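Slide 4 — choosing a mediator

Good morning again, and thank you all for squeezing in after coffee. Gwion Howells covered the fee letter, so I'll stay with the part I love, the first phone call. Ask how many landlord cases they've handled, and let them talk! In the Voyle matter that call ran 16 minutes and told me plenty. 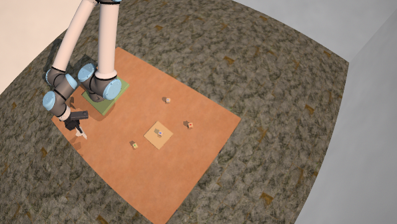 Slide 5: Robot arm over an orange work surface (rendering)

Pause for water. Then the Rirberg lease — keep it short, Abdelkrim has the long version after lunch. Remind them to get the settlement terms signed before anyone leaves the building.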